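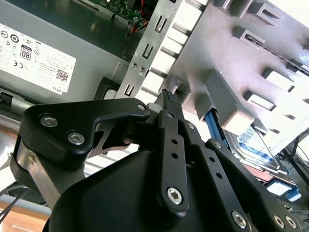
gripper in the Dell, drive cage on the right

Gripper faults out when the finger gets near the drive cage

benchrat_orham
Running a PC teardown cell, old desktops, pull the drives and sort. Force limit trips when the fingertip goes in by the metal bracket. Controller says overload, arm stops, fingers stay where they are. Last batch was 3,010 cycles, 2,877 clean. The rest are nearly all this fault. Force limit is stock. Anyone seen this?

kv_dirnwood
Check your approach angle. Bracket has slots punched in it, a pointed tip will find one sooner or later. Had the same thing in February with a different case, bent a fingertip

benchrat_orham
Angle's the same every time, that's what bugs me. Faults come in clumps. Fine for an hour then 3 in a row.

mossgate
Raise the force limit and move on. Stock setting is way too timid for sheet metal.

Shanthi Pramanik
Please don't do that. There's a hard disk right next to the finger and a power supply on the other side. If the limit is tripping it's touching something. Find out what first.

mossgate
its a scrap PC

Shanthi Pramanik
The PC is scrap, the hands clearing the jam are not. How are you getting it unstuck? Tell me nobody reaches in with the arm live.

benchrat_orham
Uh. Twice, yeah. Estop first now, every time.

kv_dirnwood
Estop and THEN wait. And see if the fingers hold or let go when power drops, ours let go. Do you get it on anything besides the PC?

benchrat_orham
Board in the blue tray, same fingers. 2 faults on that so far, same code. No bracket there so I'm less sold on the slot theory
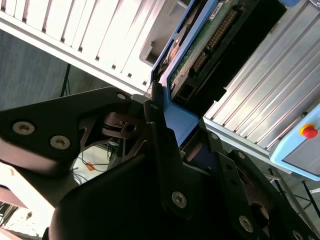
Re: Gripper faults out when the finger gets near the drive cage

benchrat_orham
Update. Took the fingers off last night. One pivot screw had backed out, not much, enough that the tip wanders when it closes. Threadlocker on all of them, redid the zero. No faults yet but its only been a morning so who knows.

kv_dirnwood
Explains the clumps. Still say fix the angle

mossgate
Still say raise the limit lol

Shanthi Pramanik
Glad you left the limit alone. Put the screws on a weekly check and write down which one it was.

benchrat_orham
Will do. Leaving this open til I get thru a full batch.

Recent threads
Karaki controller drops network after update
Bendoreo finger pads, who still stocks them?
Estop wiring, one channel or two
Stripped hex screws, best way to get them out

Contact | Forum rules | Back to top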